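Call for Participants: Open Day Operators and Evaluators, Tabletop Handling Program

Stinurora is seeking participants for its open day on two-arm handling of household tableware. Participants will operate or evaluate a two-arm robot during live demonstrations and complete a short written record after each run. The call is open to people outside the company. Prior experience with robots is accepted but not required for the evaluator role.

Background

The Liromov cell is a fixed station with two arms, each ending in a black two-finger gripper. Its current task set covers plates and bowls in mixed colors, handled on a plain white table against a pale wall. The plates stand in a leaning stack with their rims offset. The control software must select one rim out of several that lie close together, and it does this partly from a small camera at the wrist, which works at short range. 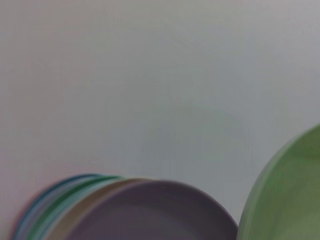

Selection errors at this stage account for most of the runs stopped by the safety operator. The internal log holds 3751 runs to date, of which 341 were stopped before the plate was released. The open day will add runs started by people who did not write the software and who do not know which plate orders it handles well.

Roles

Operator (4 places). Operators start and stop each run, reset the table between runs, and choose the order in which the plates are stacked. Operators must be able to stand for the length of a session and use an emergency stop with either hand. A prior course in machine safety or equivalent work experience is required. Please name the course or employer in the application.

Evaluator (10 places). Evaluators watch the runs from the marked line and score them on a printed form. The form covers approach, contact, lift, transfer and release. Evaluators do not enter the cell. Normal color vision is needed for one part of the form; applicants without it can be assigned to the remaining parts and should say so when applying.

Procedure on the day

All participants attend a safety briefing before the first run. Operators then receive individual instruction at the station. Demonstrations are divided into two blocks. The first block uses a single plate taken from the stack by both arms together, one gripper at each side of the rim, with the plate kept face up during transfer.
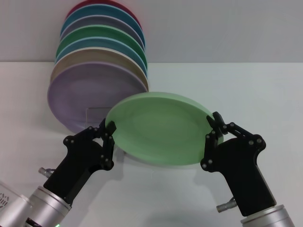 The second block adds a bowl, and the operators set its distance from the stack. Stack order is recorded from back to front by color, using the color names printed on the form. Spacing is measured at table height with the ruler supplied. A run that is stopped is still scored up to the point of the stop, and the table is reset fully before the next one.

Visitors to the open day will be present behind the barrier during both blocks. Participants are asked to refer technical questions from visitors to Stinurora staff while a run is in progress. Between runs they may answer as they see fit.

Conditions

Participants are paid a flat fee for the day, and travel within the region is reimbursed on receipt. Lunch is provided. Closed shoes are mandatory. Loose sleeves, lanyards and hanging jewelry are not allowed inside the cell. Long hair must be tied back. Participants must be 18 or older.

Scoring forms are stored under a participant number. Scores and stop times will be entered into the Mekevum results database and may be published in summary form. Participants may withdraw their forms up to the end of the open day by giving their number to the desk.

Location

Yensuk Building, ground floor, test hall. The entrance is step-free. Parking is at the rear of the building, next to the loading dock.

How to apply

Send a short letter stating the role applied for, any relevant training, and any access needs to Tsegereda Ambaye, Demonstrations, Stinurora. Applications close on 6 August 2018. Applicants for both roles should state which one they prefer. Places not filled by the closing date will be offered to the reserve list in order of receipt.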